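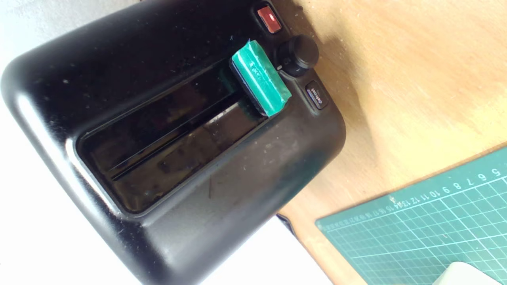 Zineb Naciri replied:
I have read the proposed wording twice and I cannot agree with it. A total prohibition on private appliances in the shared kitchens goes a good deal further than the insurer's letter asked. The letter speaks of heating appliances left in corridors and bedrooms. It does not mention kitchens at all. I should be grateful if the management office would quote the sentence on which it relies.

Wollby Court Management replied:
Thank you for your comment. The sentence in question is in the second paragraph of the letter, copies of which are held at the front desk. It reads: "Portable heating appliances should not be kept in any common area unless they are subject to regular inspection." The office regards a shared kitchen as a common area under the tenancy agreement. Residents are reminded that this thread forms part of the consultation and that comments will be passed to the house meeting in full.

stairwell_c replied:
I support the ban. There are 19 kitchens in the building and the one on our landing has a kettle, two toasters, a sandwich press and a rice cooker sharing one double socket by means of an extension lead. The alarm has sounded three times since July, each time for toast, and each time the whole stairwell has had to stand in the car park. My neighbour works nights. She has stopped going down, and that worries me more than the toast does.

Zineb Naciri replied:
With respect, that is an argument for more sockets and a different kind of detector. The detectors in the kitchens are smoke detectors. In the previous building I lived in, at Veres, heat detectors were fitted in every kitchen and the false alarms stopped within the month. I raised this at the last meeting and it is recorded in the minutes under item 2, although the minutes call me "a resident".

P. Gusia replied:
The word in the letter is "unless". Kitchens may have appliances if the appliances are inspected. It seems to me that the office has read the first half of the sentence and drafted a rule from it.

Wollby Court Management replied:
The office has considered inspection. A quotation was obtained from Stunar for a yearly visit to all kitchens, including the testing and labelling of each item, at a cost of £1,137. This would have to be met from the service charge. As there are 70 flats, the sum for each household would be a little over £16 a year. The office took the view that residents who keep no appliances in the shared kitchens might object to paying for those who do.

Kirsten Chan replied:
I am one of the residents who keeps nothing in the shared kitchen and I do object. I have my own hob and my own kettle in my flat. I would accept a scheme in which each owner paid for his or her own item to be tested. I would not accept an even division. We had the same discussion over the bicycle shed and those of us without bicycles are still paying for the lock.

stairwell_c replied:
The lock is broken, incidentally.

Wollby Court Management replied:
The lock has been reported. May we ask that comments be confined to the kitchens.

oldcopperpan replied:
I have lived here longer than most of those writing and I would ask for some thought to be given to the smaller flats on the lower floors. They have no kitchen of their own. If the shared kitchen may contain only the cooker, then a person who wants one slice of toast in the morning must light the grill and stand over it. I find the grill far more alarming than any toaster. Has the insurer been asked what it thinks of the grills?

Zineb Naciri replied:
A very fair question, and I would like to see it put in writing.

Kirsten Chan replied:
I had not thought of the lower floors, and I withdraw what I said about an outright ban. My objection to the even division stands. Perhaps the office could provide one toaster and one kettle for each kitchen, tested with the cookers, and ask for everything else to be taken home.

P. Gusia replied:
I would vote for that. I would also like the extension leads removed at once — that does not need a consultation.

stairwell_c replied:
Agreed as to the leads. I remain in favour of the ban, but I could live with Ms Chan's version if crumb trays are emptied and if somebody's name is on the rota.

Wollby Court Management replied:
The proposal for one shared toaster and one shared kettle in each kitchen has been added to the agenda as an alternative motion. A further price will be requested from Stunar on that basis, and the insurer will be asked about the grills. Extension leads will be removed from all kitchens this week. Written comments will be accepted until Sunday, January 6, 2019, and should be left at the front desk or posted in this thread.

oldcopperpan replied:
Thank you. Please could the notice also be put up on paper by the lift, in large type. Several people on my floor do not use the website.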